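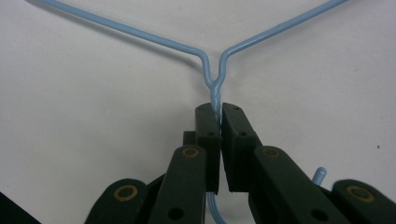

Morena Ferri would not put a machine on her shop floor this year, and said so at the close of the trial. Returning hangers to the rail is the dullest job in the building, in her view, and one that a new hire learns in a morning. A machine that needs a clear wall and a person standing by has not taken the job over. It has moved it.

Her remark is printed in full in the trial report released by Ostow on 10th November, at her request and with the agreement of the engineering team.

Ostow Publishes Results of Hanger Handling Trial

STANNESS. Ostow, a maker of handling equipment for laundries and clothing stores, has published the results of a trial on one narrow question: can a two-finger gripper pick up, turn and rehang an ordinary wire hanger well enough to be of use in a working store? The short answer in the report is that it can do part of the job, slowly, and that the remaining part is the harder one.

The trial ran at the Cattaneo store in Stanness, in a back room next to the fitting area. It covered 1264 attempts over 21 working days. Each attempt was one hanger, taken from a start position and placed on a rail. Plastic-coated wire hangers were used throughout. Garments were left out of the first stage and brought in for the last 500 attempts.

The fingers were set to close on the twisted neck, where the two arms of the hanger meet. Earlier work by the same team had gripped the hanger by one arm. Held that way, the hanger swings, and the hook ends up at an angle that has to be measured again before each placement. Gripping at the neck keeps the hook close to the line of the tool. It also means the fingers must reach a short length of uneven wire, and the report lists missed grips at this point as the most common fault in the bare-hanger stage.

Results by stage

Bare hangers, presented singly: the task was completed in most attempts without help. Faults were missed grips, hooks that touched the rail without passing over it, and hangers that turned in the fingers during the move.

Bare hangers, presented in a pile: performance fell sharply. Wire hangers catch on one another, and the system often lifted two or more together. It had no dependable way to shake them apart. In these cases a store employee separated the hangers by hand and the attempt was recorded as failed.

Hangers with a shirt in place: the shoulders of the garment often hid the neck of the hanger from view. Attempts with an open collar went better than attempts with a buttoned one. Knitwear was tried and then dropped from the plan after the first week of this stage.

Average time per hanger at the end of the trial was 20 seconds for the single, bare case. Store staff doing the same work by hand were not formally timed. The report states that they were plainly faster.

"The grip itself is now a small problem," said Fulvio Fiore, who led the mechanical work. "Finding the neck under cloth is a large one, and getting one hanger out of a tangle is larger. We would not describe this as a product."

Jaruwan Somboon, who prepared the data, said that the fault records would be of more use to other teams than the completed attempts. "Each failed attempt has a cause written next to it by the person who was in the room. Where two people disagreed about the cause, both entries were kept."

What the trial does not show

The report makes no claim about homes. A household closet has mixed hangers, less space and no fixed start position, and none of these was tested. Wooden and molded hangers were also left out. Cost was not studied. Readers are asked not to use the time per hanger as a basis for staffing plans, as it excludes setup and the time taken to clear faults.

Next steps

A second stage is planned for February at Bremetti, a commercial laundry, where hangers arrive on a line and in a known direction. Remzi Kahraman will lead it. The work will be limited to separating hangers and to locating the neck under a pressed shirt. Finger shape will be held constant so that the results can be compared with those from Stanness. No date has been set for a return to the store.

The report, the fault records and the written comments of store staff are available on request from Ostow. Requests should state whether the full records or the summary tables are needed.

Press contact: Sena Ayaaba, Ostow, Stanness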